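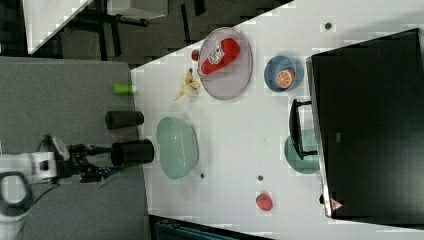 How to Write a Guest Binder People Will Open

Every guest house has a binder. Ours lived under the TV remote for years and ran to 3,000 words, most of them about towels. Guests at Irnerside would put a coffee cup on it, then come downstairs and ask me for the Wi-Fi password, printed in bold on page four. I took the hint eventually and rewrote the whole thing one slow week in June. These are the steps I followed, including the ones I got wrong.

You need a quiet afternoon, your old binder, a pen, and a tolerance for meeting your former self. Mine used the phrase "kindly refrain" 13 times.

Step 1. Keep a question log

Don't write anything yet. Put a notepad by the front desk phone and write down every question a guest asks you, word for word, with the time of day. Give it at least two weeks. You'll think you know what they ask. I would have bet money on checkout time, and checkout time came in well behind "which of these is the hot tap" and "is that your cat." (He belongs to the bakery. He has his own page now.)

The time of day matters more than you'd expect. Questions asked at 11 p.m. are the ones to put up front, seeing as you would prefer to be asleep.

Step 2. Read the old binder with a pen

Go through it line by line and mark each sentence K for keep, M for move, or X. Be rough with it. In ours, the X pile included:

The history of the boiler
Directions from an exit that the highway department closed
A restaurant list with two restaurants on it, one now a dentist
A full paragraph on the correct folding of the luggage rack
A poem

Anything you wrote right after one guest did one terrible thing gets an X. We had a bolded, underlined rule about candle wax in the bathtub. It happened once. All it did was give people ideas.

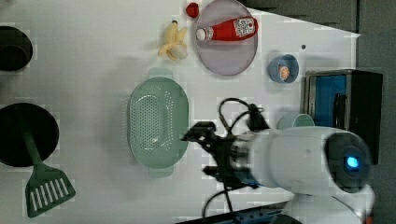 Rules that survive should be short and sound like a person. "Please don't smoke inside, the porch is fine" does the work of our old half page, and it doesn't mention the fire marshal. If a rule has money attached, put the amount right next to it. People will forgive a fee they read at four in the afternoon on arrival, and they will never forgive one they meet on the bill.

Step 3. Build page one

Page one is the only page you can count on. It gets the Wi-Fi name and password, the number that reaches a human after hours, breakfast hours, checkout time, and how to work the heat. Big type, lots of white space. No welcome message. I know. I had a lovely welcome message. It moved to page two, where it's doing fine.

For the password, spell out anything that could be taken for something else. Ours had a zero, a capital O and a lowercase L in it, chosen by my brother-in-law for security, and it was very secure. I changed the password in the end. You can do that too, and I'd recommend doing it before you print.

Step 4. Sort the rest by when it happens

My first draft was alphabetical, so it opened with Allergies and Ants. Try the order of a stay instead: getting in, settling in, the evening, the night, the morning, going out, leaving. Laundry goes wherever your guests start running out of socks. Parking goes under getting in, and should also be in the email you send beforehand, as a guest circling the block can't read a binder that's upstairs.

Aim for 2,000 words, total. I landed a bit over and cut the paragraph on bird feeders, with regret. 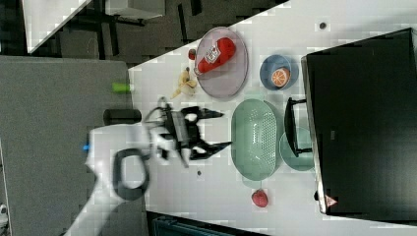
Step 5. Write the local section like you live there

Skip the brochure copy. Guests can find the museum on their own. What they want is the stuff you'd tell a cousin: the Derkov diner takes cash only and closes when the soup's gone, the Pomthorpe trail is mud until late spring, the Lachance ferry leaves early if the captain feels like it. Put walking times in, and walk them yourself at the pace of someone carrying a toddler.

Put the month you last checked at the bottom of the section. It keeps you a little more truthful, and when a café has vanished, the guest knows who to blame.

Step 6. Test it on somebody who's never stayed

Borrow a friend, hand them the binder and a room key, and go away. I used Lenni Rantala and gave him a list of chores: get online, turn up the heat, find the extra blanket, call me. He managed everything but the blanket. My instructions said "in the usual cupboard."

Fix what tripped them up and run it again with a different friend. The first one is ruined now. He knows about the cupboard.

Step 7. Print it so it can be changed

Use a ring binder with plastic sleeves. I once paid for spiral-bound copies with a glossy cover and the trash day changed the following month. Keep the file somewhere you'll find it, and give it a name other than "binder FINAL new 2." Swap page one whenever it gets a coffee ring.

One copy per room, on the desk or the bed. Keep it away from the remote.

Comments

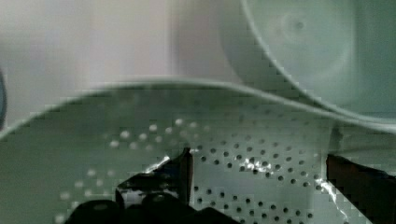
Meenakshi Uniyal wrote: We tried putting ours on a tablet. Guests used it to watch movies and then asked me for the Wi-Fi password. Back to paper. Do you do a separate one for the room with the shared bath, or the same binder with an extra page?

Same binder, extra page, tucked in right after page one. It says which door locks and which one only seems to.

Vikas Agarwal wrote: I'd have kept the poem.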